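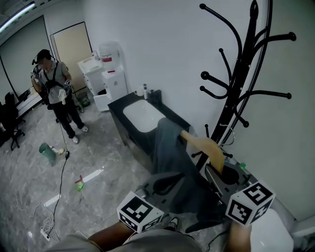

6. Setting up Candari to record your line

Home | Download | Guide | Forum | Contact

Filed under: Guides, Broadband, Your Rights Online
Written by Vasiliki Stergiou. Last change: 6 September 2011

In the section before, you installed Candari on your computer and you made your account. Now you will tell the program which line it must watch and how often. At the end of this section you have a first report, which you can print or send to your provider.

The screens in this guide are from the Flutden connection, with the Cinorard modem. If you have a different provider the menus in your modem will have other names, but the steps in Candari stay the same.

Before you start

You need the following:

- The paper or e-mail in which your provider confirms your contract. The download and upload speed must be written there.
- A network cable. The one that came with the modem is good.
- The password of the modem. On the Cinorard it is printed on the sticker on the underside.

Caution: Do not make the measurements over wireless. A provider will very often refuse a report that was made over wireless, and the numbers will be lower than what the line can give.

6.1 Connect the computer

1. Close all programs which use the Internet. Do not forget the programs which start by themselves, for example the ones that synchronize your files or that download updates for the system.

2. Connect the computer to the modem with the network cable. Use the socket marked LAN 1.

3. Switch off the wireless on the computer. In Windows 7, open Network and Sharing Center, choose "Change adapter settings," click with the right button on the wireless connection and choose Disable.

4. If other persons in the house use the same line, ask them to stop for the first test. For the later tests this is not necessary. Candari reads from the modem how much traffic there is from other computers, and it marks the test with a small letter "b" (busy) in the report.

Note: The busy mark works only with modems which are in the list on the Download page. With all other modems the column stays empty. This is not an error.

6.2 Open the port

Candari sends its test traffic through port 889. In most homes this port is free for outgoing traffic and you have to do nothing. If you see the message "No answer from test server," do these steps.

1. Open your browser and type the address of the modem. It is on the same sticker as the password.

2. Go to Advanced, then Firewall, then Outgoing Rules.

3. Click Add. In the field Port, write 889. In the field Protocol, choose "Both."

4. Click Save and wait until the modem has restarted. The lights will go off and come back.

5. Go back to Candari and click Try Again.

Caution: Change only the outgoing rules. If you open the port for incoming traffic, you make your network less safe and the test does not become better.

6.3 Fill in your contract

1. In Candari, click Settings and then My Contract.

2. Choose your provider from the list. If it is not there, choose "Other" and write the name by hand.

3. Write the download speed and the upload speed exactly as they are in your contract. Take care with the unit. Contracts are in megabits (Mb) and many download programs show megabytes (MB). One megabyte is eight megabits.

4. If your contract says "up to," put a check in the box "Maximum speed only." The report will then compare with the maximum, and will also print the sentence from your contract, if you copy it in the field below.

5. Click Save.

Note: Many readers wrote to ask what to do when the contract has a minimum speed and a maximum speed. Please write both. The program uses the minimum to decide if a test is red or green, and the maximum is only printed.

6.4 Choose the interval

The interval is the time between two tests. The program counts it in seconds.

1. Click Settings and then Schedule.

2. In the field Interval, write 600. This gives one test every ten minutes, and it is the value which we recommend for home lines.

3. Under Type of Test, choose "Speed and services." With this choice Candari makes first a normal speed test and after it a second test, where the traffic looks like video, like a telephone call or like file sharing. When the normal test is fast and the second is always slow, it is possible that the provider treats this kind of traffic in a different way.

4. Click Start. The icon beside the clock becomes green.

Caution: If your contract has a monthly limit of data, choose "Speed, short" and write a longer interval. The full test uses much data and it counts for your limit like any other download.

Leave the computer on for the night, if possible. The evening hours are the most important for the comparison, and without the night hours the program has nothing to compare them with.

6.5 Read the first report

You can open a report when Candari has finished 42 tests. Before that, the button Report is gray.

1. Click Report. The program draws one line for the download and one for the upload.

2. Look first at the column "Lost." If many tests are lost, check the cable before you do anything else.

3. Look at the column "Services." A red point means that this kind of traffic was slower than the normal test by the amount you set in Schedule.

4. To keep the report, click Export and choose PDF. The file has a code at the bottom of each page. Please do not cut it off when you print, your provider needs it to check the report on the Vörös server.

Note: One red point says very little. A server can be busy, a cable can be bad. We ask you to collect the results of several days, and to write down when the modem was restarted.

The reports which you made with the March version can still be opened, but they have no code and cannot be checked.

How to write the letter to the provider is explained in section 7.

« 5. Installing Candari | 7. Sending your complaint »

Share | Print | 14 comments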